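Cajoneras transparentes para lo pequeño: cómo ordenarlas y mantenerlas limpias

Los anillos, los pendientes sueltos, los botones de repuesto y las chapas acaban casi siempre en el fondo de un cuenco. Una cajonera de sobremesa en plástico ahumado ocupa poco y deja ver más o menos lo que hay dentro sin abrir nada.
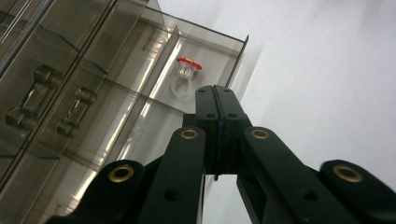
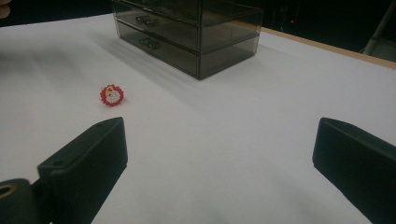 Plástico ahumado translúcido.

Trucos de casa, n.º 28, pág. 900

Antes de llenarla

Vacíe sobre la mesa todo lo que piense guardar. Una superficie blanca y lisa ayuda mucho: las piezas de color, como un adorno redondo rojo y blanco, se localizan enseguida, y las oscuras también. Si la mesa es de madera veteada, ponga encima un papel grande o un mantel claro.

Separe por uso y no por tamaño. Lo que se pone a diario va en el cajón de arriba. En el de abajo, lo de fiesta, lo que espera arreglo y las piezas sin pareja. Keith Mahuika, lector de Gilchrist, nos escribió en abril para contar que mete las piezas sin pareja en una bolsita con cierre y las revisa cuando la bolsita ya no cierra.

Para que nada se mueva

Los cajones de plástico resbalan por dentro y los objetos se van al fondo con cada tirón. Recorte un trozo de fieltro fino dos milímetros más pequeño que la base y colóquelo sin pegamento, así se puede sacar y sacudir. También sirve el forro antideslizante de cocina. Los anillos con relieve o con pétalos se enganchan en la lana; para esos, mejor una esponja plana con un corte.

Si el cajón va duro, no lo fuerce por el tirador. Sáquelo entero, quite el polvo de los laterales con un pincel seco y pase una vela blanca por los bordes.

Limpieza

Agua tibia, una gota de jabón de platos y un paño de microfibra. Nada de alcohol ni de limpiacristales con amoníaco, que con el tiempo dejan el acrílico mate y con grietas finas. El papel de cocina raya. Seque enseguida, sobre todo las esquinas, donde las gotas dejan cerco.

En el plástico ahumado las huellas se notan menos que en el transparente, pero el polvo se nota más. Una pasada por semana basta.

Dónde colocarla

Lejos de la ventana si le da el sol de tarde y lejos del borde de la mesa. Conviene dejar libre por delante un espacio igual al fondo del cajón. Maxine McAlister nos recuerda además que las piezas de plata se oscurecen en el cuarto de baño, aunque el cajón cierre bien. Una barrita de tiza en cada cajón absorbe parte de la humedad; cámbiela cada dos o tres meses.

En la página siguiente: cómo quitar etiquetas de los tarros de vidrio.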